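Filed under: Home & Garden > Desks and Work Surfaces

carterg22
ok so who here keeps plants on the work table. Table is 608 mm deep, real wood, no finish yet. Wife wants two pots on it, I want zero. settle this

Skokska_Tor
Zero. Water rings. Had a nice oak top in Ristulthorpe, one fern, ruined by August. Sanded it twice and the ring still shows when the light is low

mahfuz_n
thats a saucer problem not a plant problem. Get a saucer

Skokska_Tor
had a saucer. Terracotta sweats right thru it

mahfuz_n
glazed saucer then. Or cork under it. Mine has been on bare pine for years, no ring. You were overwatering, ferns make people do that

carterg22
what about oil first, then plants? got a can of Lavoie hard oil in the garage, never opened. 22 bucks so I'd like to use it

Colton F.
oil first yes – two thin coats, wipe off the extra, wait a week before anything sits on it. not one thick coat, it goes gummy. ask me how I know

Skokska_Tor
oil wont stop a ring. slows it down maybe

nahuel_l
Small plants only is my rule, and keep them up by the lamp so the front stays clear for writing. Everything else goes in a tray or it wanders.
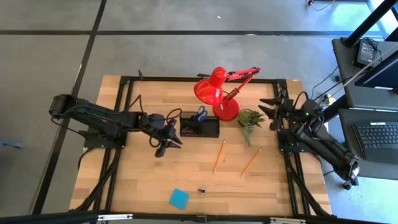
Succulents are the way to go if she really wants green on there. Barely any water so Tor's ring thing mostly goes away. The spiky one next to the red lamp has a stem trailing down over the rim of the pot, and I'd turn that side to the back so it isnt dangling where you put your papers. Black tray on the other side of the lamp base, scissors live in there. Pencils I never bother putting away.

carterg22
ok one succulent. she gets one

mahfuz_n
she asked for two lol

Skokska_Tor
still say zero. post the ring when you get it

Colton F.
sand to 220 before the oil btw, forgot to say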